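Changing my holiday money, and what I got wrong

I've been meaning to write this up since July, when I came home with a purse full of coins I couldn't spend and a bad mood about it.

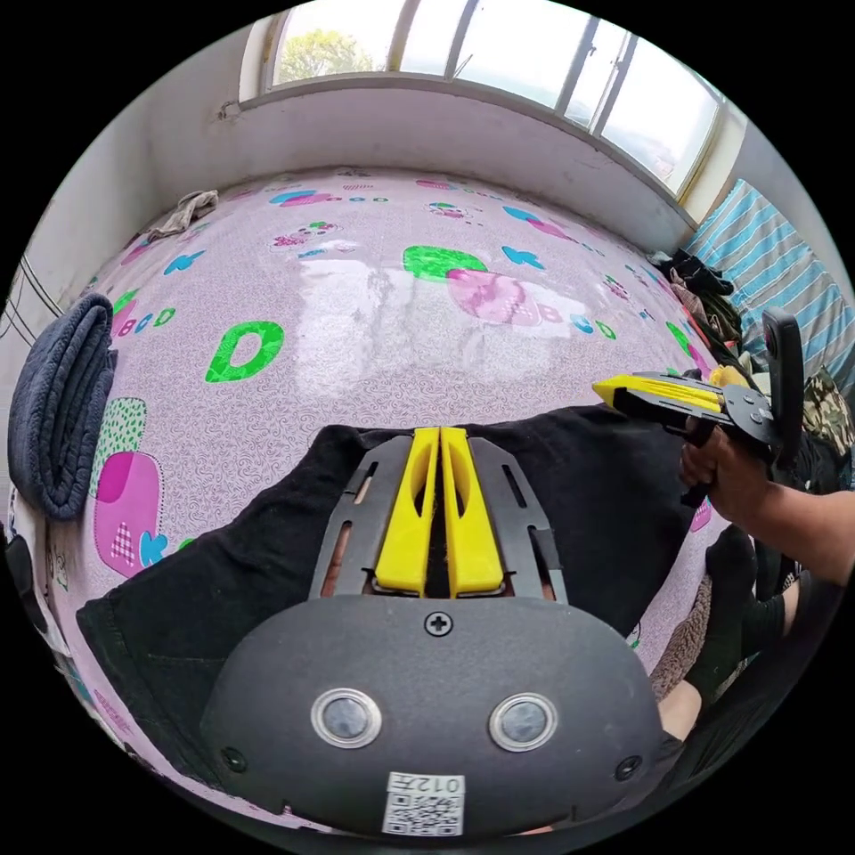
So, the rate. I'd been watching the pound against the euro for weeks before we went, which is a silly hobby for someone changing the sort of sums I change, but there you go. It crept up in the spring, I got greedy and told myself it would creep up a bit more, and then there was a wobbly set of inflation figures and it slid back again in one afternoon. I could have had my euros at the good price. I was waiting for a slightly gooder one!

In the end I left it until the week we were off and went to Quinlan, the little bureau on the high street in Drodley. Lovely people, always a queue. Their board said "no commission" in big letters and I fell for it, as I do every time. When I got home and worked it out against the rate on the news, I'd paid a good bit more than if I'd ordered online and picked it up two days later. The charge is in the gap between the buying price and the selling price, and the gap at a counter on the high street is wide.

The second mistake was the card machine out there. I put my card in and it asked whether I'd like to be charged in pounds or euros. I was hot and tired, there were people behind me, and pounds sounded friendly, so I pressed pounds. Don't! The machine then picks its own rate, and mine was dreadful. I took out what should have been £152 by my sums and the statement had a fair few quid on top. I pressed euros for the rest of the trip and the difference was plain as day.

I also brought 40 euros back in notes (plus the coins, grrr). Quinlan would have bought them off me, but at the other end of that gap, so I'd have lost out twice on the same money. They've gone in an envelope in the kitchen drawer for next year.

My plan for next time is to buy half when we book and half a month before, and then stop looking. If the pound shoots up afterwards I don't want to hear about it. I've taken the currency app off my phone already, although I did check the rate on the laptop this morning. Up a bit, annoyingly.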